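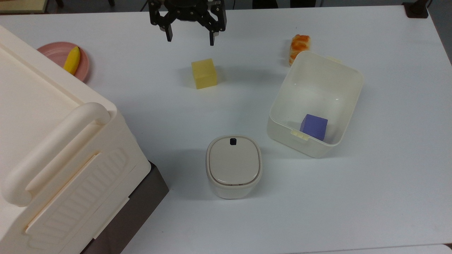 Foam cube and open storage box on white tabletop.

PRE-HANDOVER SAFETY WALK — FLEVO WORKS, OLD DYE HOUSE CONVERSION
Date of walk: 30/11/2020
Walked by: Shivam Malhotra (project architect)
With: Shivam Dubey, Sternel, site super
Areas: level 1 studio floor, mezzanine, stair A, stair B, entry, plant room, yard side of the building
Not walked: roof. Hatch locked, key with the Herov crew. See item 9.

Key: OK / FIX / HOLD. HOLD means no occupancy of that area till it's cleared.

1. ENTRY AND RAMP
1.1 Door width clear of hardware — OK
1.2 Threshold flush both sides — FIX. Lip on the outside where the old stone sill was kept. Can feel it underfoot. Grind or feather, Sternel to propose, don't touch the stone without asking me.
1.3 Ramp handrail continuous — OK, welds cleaned up since March
1.4 Ramp surface slip resistance — OK on the ramp itself. Landing has sealer on it, shiny. Get the product sheet.
1.5 Door closer speed — FIX. Slams.
1.6 Manifestation dots on glass — missing on the sidelight. FIX

2. STAIR A (new steel, main)
2.1 Riser heights consistent — OK except bottom one. Floor build-up came out thicker than drawn so the first riser is short. HOLD. Discussed on the stair for a long time. Dubey says topping can be cut back locally, I would rather see the bottom tread shimmed. Sketch to follow from us.
2.2 Nosings contrast — OK
2.3 Guard height — OK
2.4 Guard infill gaps — OK on flights. At the half landing the end panel stops short of the brick, gap to wall too big. FIX, add a bar.
2.5 Handrail returns to wall — one not returned, top of upper flight. Sleeve catcher. FIX
2.6 Underside headroom — low point needs a barrier or planter, whatever the client likes, but something before people move in. FIX

3. STAIR B (original timber, escape only)
3.1 Treads sound — OK, new packers in, no bounce
3.2 Fire lining to soffit — complete but the joints aren't taped at the top. FIX
3.3 Emergency light at each landing — OK, tested by the electrician, cert not seen
3.4 Door at base opens in direction of travel — OK
3.5 Door at base unobstructed — FIX. Pallet of Thakur brick slips leaning on the outside of it. Asked for it to be moved while we stood there. Needs to stay moved.
3.6 Signage — arrow on the mezzanine points at the cupboard. FIX please

4. MEZZANINE
4.1 Edge guard fixed — OK, pulled on it in several places
4.2 Toe board — OK
4.3 Load sign posted — missing. FIX. Structural engineer has the wording.
4.4 Bolted connections to old columns — HOLD at column 9 only. Washers painted over, can't tell if torque was marked. Scrape and show me. Rest fine.
4.5 Floor boxes flush — 2 sitting proud. FIX, trip
4.6 Gap between mezz floor and existing wall — closed with the folded plate as drawn, looks good. The brick was left rough above it which I like. OK

5. LEVEL 1 STUDIO FLOOR
5.1 Travel routes clear width — OK with benches as currently set out. If the tenant turns them ninety degrees it won't be. Put this in the handover manual.
5.2 Existing cast iron columns, paint system — intumescent thickness readings recieved for all but the north row. HOLD on north row
5.3 Windows, restrictors on — OK
5.4 Windows, safety glass below sill line — etch mark not found on one pane. Could be under the bead. FIX or prove
5.5 Concrete floor trip edges at old machine pits — OK, infill is level, hairline crack all round as expected
5.6 Ceiling hooks left in place from the dye works — client wants them. Tag as not for lifting. FIX

6. PLANT ROOM
6.1 Access door and lock — OK
6.2 Guard to fan drive — OK
6.3 Penetrations fire stopped — FIX. Two cable trays open at the wall, and whoever did the pipe one used foam out of a can, take it out
6.4 Clearance in front of boards — OK
6.5 Lighting level — poor. One fitting out. FIX
6.6 Drain — gurgles. Not safety. Noted anyway.

7. FIRE AND ALARM
7.1 Call points at exits — OK
7.2 Sounder heard everywhere — HOLD. Not audible in the accessible WC with door shut. Needs a beacon in there too, it's on drawing 467, never got ordered.
7.3 Extinguishers hung — on floor, not hung. FIX
7.4 Zone plan at panel — has the old room names. Reprint

8. YARD SIDE
8.1 Loose brick at parapet return — looked ok from the ground, binoculars. Close look when lift is back
8.2 Downpipe guards — OK
8.3 External light over stair B door — OK
8.4 Assembly point sign — nowhere to put it till the fence goes in. Temporary sign on the gate for now. FIX

9. ROOF
Not inspected. HOLD by default. Need hatch key, edge protection confirmed and Herov's anchor test tags. I am not going up without seeing the tags. Dubey to arrange.

10. PAPERS STILL OWED
Electrical cert
Landing sealer product sheet
Paint readings north row
Anchor tests
Glass cert for the one pane

COMMENTS
Generally in better shape than the last walk. Site is tidy exept for the stair B door. HOLD items first please — bottom riser, column 9, north row, WC beacon, roof. The FIX ones can run in any order you want but photos of each before I come back.

S. Dubey comment: sill grinding not in our price, will send a number. Beacon lead time unknown, supplier not answering. Riser — ok with shims if drawing comes this week.

S.M. reply: send number. Drawing is coming. Sill was in the demo scope, check page 2 of it.

Re-walk: when HOLD list is cleared, not before. Bring the hatch key.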